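Chapter 5
Getting it onto the floor

By now you have a pair of hand-held grippers that open and close, and a bench covered in offcuts. Good. This chapter takes them off the bench. Most of the trouble starts here, so read it through once before you plug anything in.

What you need from chapter 4: both grippers, jaws fitted, pads glued and left overnight. Marker cubes printed, one per gripper. The long cable, not the short one. If your pads still slide when you push them with a thumb, go back and do them again, they won't get better.

5.1 The room

Any room will do. Ours was built half in Naveed Bajwa's kitchen and half in the shared workshop at Bangash, and the kitchen was easier. Hard floor, cupboards at different heights, doors that swing. Workshop benches are all one height and you learn very little from them.

Clear a standing space first. Not the whole room, just where your feet go. Cables to one side. Nusrat Jafri lost a power supply to a boot heel in our second week and we had no spare, so a week gone. Tape the cable down if it has to cross where you walk.

5.2 The cubes

The cubes carry printed square codes so that the camera can tell where each gripper is and which way it's turned. Matt paper. Gloss will catch the ceiling light and the tracking drops out, usually just when you reach up. Stick each face flat, no bubbles, and dont let the pattern wrap round a corner.

Leave the white border on. Everybody trims it off because it looks neater. The software needs that border to find the edge of the square.

Left and right cubes have to carry different codes. Write L and R in pencil on a face you can't see in use. We swapped ours twice.

5.3 First reach

Stand. Elbows loose. Hold both grippers out in front, jaws away from you, and check that each cube shows in the camera view before you move at all. Then open a door, any door, and close it again. Slowly. Repeat until it's dull.

Problems you'll meet, in the order we met them:

Cube hidden behind your own wrist. Turn the grip outward a little.

Jaws closing late. Almost always the spring, see 4.9.

Camera looking too far ahead. Tip it down until your own shoes are in view, then back up a touch if the top shelf is lost. Tahira Baloch is shorter than the rest of us and needed a differnt angle, so mark yours on the bracket.

Excercise for this section: move one light thing from a low shelf to a high one, both hands, without looking away from it. Then swap hands. Write down where it went wrong and keep the sheet, you'll want it in 5.4.

Related chapters
Chapter 2: Cutting the jaws
Chapter 4: Pads, springs and glue
Chapter 6: Reading back a session
Chapter 9: Mending what you dropped

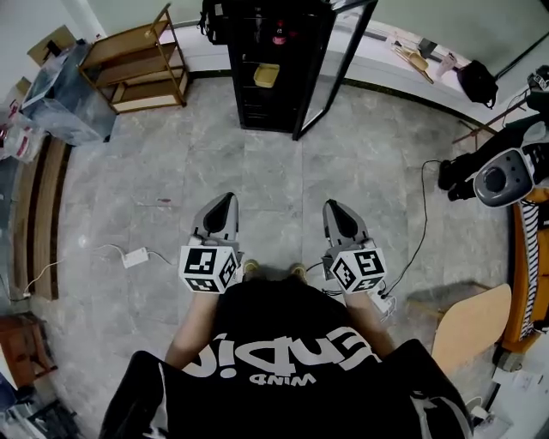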